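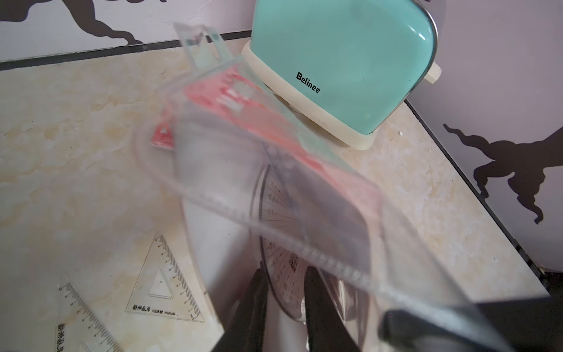 Plivano Court Residents' Association
Minutes of the April meeting, held in the ground floor meeting room at 7.00 pm

Present: six flat owners, the managing agent (Melis) and the heating contractor (Dudon). Quorum met. Apologies were received from Flats 3 and 11.

1. Minutes of the previous meeting
Agreed as a true record, with one correction. Item 5 should refer to the north riser, which serves Flats 7 to 12.

2. Communal heating
Dudon reported on the inspection of the plant room. Boiler 2 is locking out on low water pressure. The expansion vessel has lost its charge and cannot be recharged in place. The pressure relief valve was found to be passing and has been isolated from the drain for testing. Boiler 1 is in normal service and will carry the load until the repair is done.

The quotation for a replacement vessel and valve is £900 including VAT, fitted. Melis confirmed that this falls below the threshold for formal consultation. The meeting approved the expenditure from the reserve fund.

Action: Melis to place the order. Dudon to give 40 hours' notice of any shutdown.
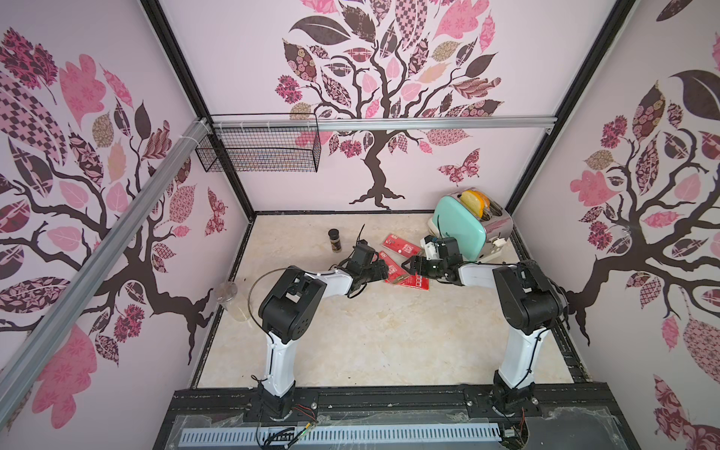

3. Flow temperature
The owner of Flat 9 asked whether the flow temperature could be lowered outside the heating season. Dudon advised that the hot water cylinder must be stored at 60 degrees and that the heating circuit can be set separately by means of the mixing valve. It was agreed to reduce the heating circuit by 2 degrees at the end of the month and to review any complaints at the next meeting.

4. Entry system
The Horus door panel has failed to release the lock on several evenings. Melis has checked the power supply, and the output is within limits. The fault is now thought to lie in the cable between the panel and the strike plate. Replacement of the whole panel was discussed and deferred pending a cable test.

Action: Melis to arrange the cable test and circulate the result.
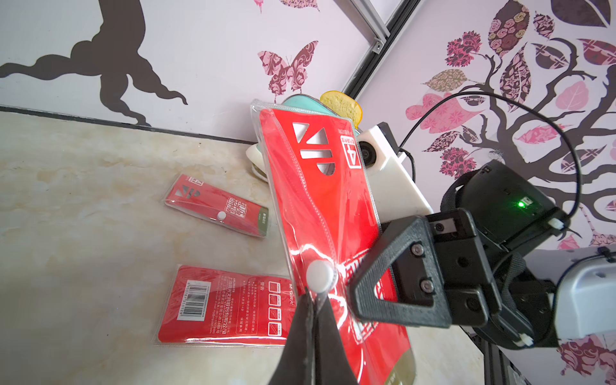
5. Bin store
The contractor's charge for removing bulky items rises by £20 per visit from next month. Noted. Owners are reminded that mattresses and white goods are not accepted in the general collection.

6. Gutters
Clearance of the rear gutters was completed in March. One joint above Flat 12 still drips in heavy rain and will be resealed under the existing contract at no charge.

7. Any other business
The light on the second floor landing stays on during the day. Melis to check the sensor setting.

The meeting closed at 8.25 pm. Date of next meeting to be circulated by Melis.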